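Paper Towels, Ply by Ply: What the Roll Is Made to Do 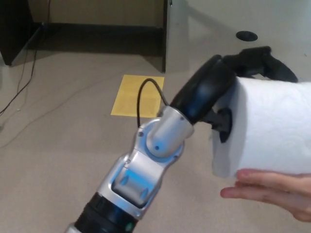
Household Materials Desk

A kitchen roll has few components: a web of tissue, a cardboard core, and a line of glue that fixes the one to the other. Most of what separates a good roll from a poor one happens in the web, before any winding is done.

The quilted pattern on a white roll is embossing. The tissue passes between a patterned steel roller and a rubber one, and the raised areas it picks up hold two plies slightly apart. Water moves into the gaps between them by capillary action. A shallow pattern, hard to make out except in raking light, gives a denser sheet that winds tighter. A deep one gives bulk and a larger roll for the same length of paper.

Chukwuemeka Amadi, a converting engineer at Lavilach, spent January comparing four household rolls on the firm's test bench. Each had 2 plies. Single sheets were laid on water for 30 seconds, lifted by one corner, drained and weighed. The Briggs sheet took up the most water for its weight. The Tarden sheet took up less but held together better when pulled wet – a result Amadi puts down to a higher share of long softwood fiber.

"Absorbency and wet strength pull against each other," he says. "You add resin for one and you lose a little of the other."

Winding tension matters too. A roll wound too hard flattens its own embossing, worst near the core, where the pressure is greatest. One wound too soft can telescope when it is lifted by an end, with the inner layers sliding out along the core. Amadi checks for this by holding the roll horizontally and pressing on the end face. Linik, which supplies core board to several converters, sells a 400-gram grade for larger rolls that are prone to crushing in transit.

Storage is simple. Keep rolls dry and in their wrap until needed, and away from the stove. Stand them on end if there is height in the cupboard – a stack laid flat will press the bottom row out of round, and an oval roll turns unevenly on its holder.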